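## Werkstatttipps: Altgeräte zerlegen mit dem Pemer-Mietarm

Der Zerlegedienst von Pemer wird tageweise angeboten, Einweisung inbegriffen. Das Gehäuse ist flach auf den Tisch zu legen, die Seitenwand vorab abzunehmen. 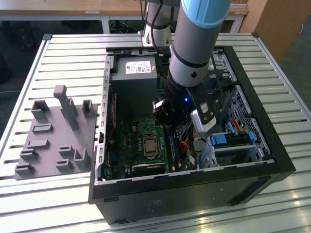

Kabelbündel sind vor dem Start mit Klettband zu sichern - lose Schlaufen verlängern jeden Durchgang. Für Speicherriegel wird die niedrigste der 3 Greifstufen empfohlen. Die Ablageplatte ist links vom Gehäuse auszurichten. 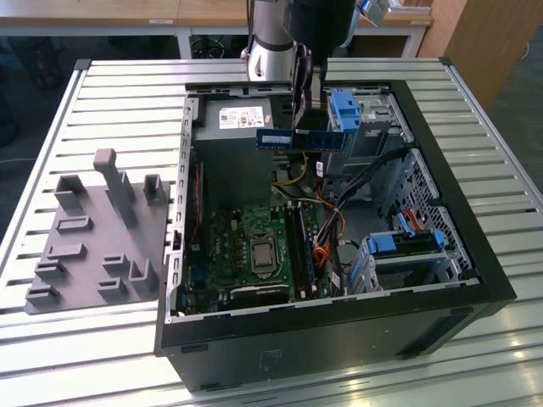

Margarida Vieira wendet ein, die Tagesmiete lohne sich erst ab 50 Geräten; bei kleineren Mengen sei Handarbeit vorzuziehen. Anmeldungen werden donnerstags entgegengenommen.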